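Pattern Repeat and Yardage: Notes for Unit 6
Textile Technology, first-year course. Revised Aug 26, 2021

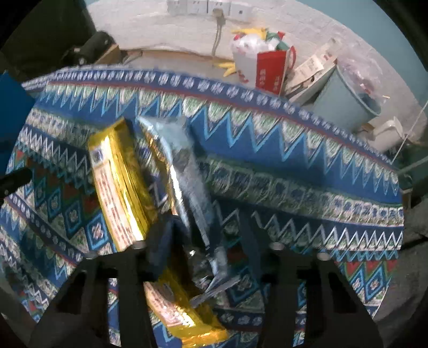

One student on last year's course objected that the repeat is a matter for the designer and that a maker only needs to know the width of the cloth. The objection is common and the rest of this handout is an answer to it.

1. Terms

The repeat is the smallest unit of a design which, when copied along the length and across the width, gives the whole pattern. Its length is measured parallel to the selvedge and its width at right angles to it. A banded design has a repeat in one direction that is easy to find and a repeat in the other that is often missed, as the figures inside each band may be spaced differently from one band to the next. In that case the true width repeat is the lowest common multiple of the separate spacings.

A straight repeat places each copy level with its neighbour. A half-drop moves every second column down by half the repeat length. A brick repeat does the same along the rows. Stripes that run unbroken from selvedge to selvedge cannot be set in a half-drop without breaking the stripe.

2. Measuring

Lay the cloth flat, with no tension. Choose a feature with a sharp corner, such as the tip of a zigzag or the point of a diamond. Measure to the same corner in the next copy, then measure across several copies and divide. The second figure is the one to use. Folded or stretched cloth gives bands that bend, and a measurement taken along a bent band is of no value.

Woven designs vary more than printed ones. The Vondis sample book gives a tolerance for each cloth and this should be copied into your notes before cutting.

3. Working out the length

Take the cut length of one panel, divide by the repeat length and round up to the next whole number. Multiply by the repeat length again. The result is the matched cut length.

Worked case. A panel needs 145 cm and the repeat is 10 cm. Fourteen and a half repeats are rounded up to fifteen, giving 150 cm. For 9 panels the total is 1350 cm, against 1305 cm if matching is ignored. The difference of 45 cm is waste, though short pieces can be used for facings.

With larger repeats the waste rises quickly. The same panel with a repeat of 64 cm needs 192 cm — almost a third more cloth.

4. Matching at seams

Match at the seam line, not at the cut edge. Pin at every band boundary, then between boundaries where the bands are deep. On the Ikholm machines reduce the presser foot pressure by one step. Thin stripes show an error sooner than broad ones, so begin with them.

5. Before the next session

Complete sheet 1532 using the Głowacki cloth. Those who have only the Fluvau offcuts should measure the length repeat and leave the width column blank. Marked sheets are returned in October.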